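Trays, and how I stopped hating them

Yasmine asked for my tray tips after supper so am typing these up quick before I forget. Kitchen ones mostly. No order.

Size first. Measure the shelf or the bit of counter where it's going to live, THEN buy. I did it backwards with the first one, a big Laur, and it lived on top of the fridge for a year. Handles count in the width. People measure the wood and forget the handles stick out.

Lift it loaded. In the store if they let you, put a couple of heavy bowls in and pick it up. You want room for all your fingers between the bar and the side. Knuckles scraping the wood = put it back.

Raised sides for anything that gets carried. Flat ones are fine for under the oil bottles, not for stairs.

Washing. Never in the dishwasher, never left in the sink. Cloth wrung out well, drop of dish soap, wipe along the grain, wipe again with plain water, dry right away with a towel. Then stand it on its edge till bedtime. Corners hold water so go in with a dry finger in the towel. I use an old toothbrush for crumbs.

Oil. Food grade mineral oil, the cheap drugstore kind. Mine gets it in June and again when the heating goes on. Bare wood only, if yours has a varnish the oil just sits there and goes tacky. Thin coat, leave it overnight, buff off whatever's left. Do the top edges of the sides too, thats where hands go and they dry out first.

Sticky ring from a honey jar: warm damp cloth laid on it for 4 minutes, then wipe. Don't scrape with a knife. I have scraped with a knife.

Smells. Onion, fish, etc. Half a lemon and some salt, rub, wipe, dry. Baking soda left gray marks on mine so I quit using it.

Handles. Check them every month or so. If one turns in your hand, tighten the screws from underneath or inside, wherever yours are. Hand screwdriver, not the drill. If the screw just spins, take it out, break a wooden toothpick off in the hole with a dab of wood glue, let it dry overnight, screw back in. Lahcen Bouazza from downstairs showed me that one and it's held through two moves. Shiny black handles show every fingerprint, dry microfiber is plenty. No steel wool!

Loading. Heavy in the middle, tall things low or not at all. Bowls travel better than plates. If stuff slides, a damp dish towel folded flat underneath, take it out as soon as you set down or the wood gets wet for hours.
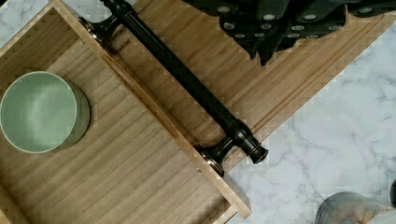
Same goes for snack bowls, one deep straight-sided one slides less than three little ones and you can hook a thumb over the rim when you turn a corner. I fill at the table when it's soup. Carry the bowls empty, bring the pot after. Slower but no floor to mop.

On a stone or marble type counter lift the tray, dont drag it. Grit gets under there and scratches one or the other. Felt dots on the bottom corners help, Anow ones stayed on, the Jiltley ones came off in a week.

Cutting boards are not trays and trays are not cutting boards. Keep a board next to it, chop there, tip into the bowl. Knife marks in a tray floor never wash clean and then you're sanding. If you do have to sand, 213 is not a grit, whoever wrote that on my old note (me). It's 220. Go with the grain, wipe the dust off, oil after.

Storing: on edge beside the oven is a bad idea, too warm, mine bowed. Between the wall and the bread box works. Nothing leaning on the handles.

Warped already? Lay it hump side up on a dry towel, few cookbooks on top, leave it 40 hours or thereabouts. Slight warps come back, bad ones don't. Turn a bad one into the shoe tray.

That's all I have, must get the bread out. Will add the one about candle wax when I find the paper.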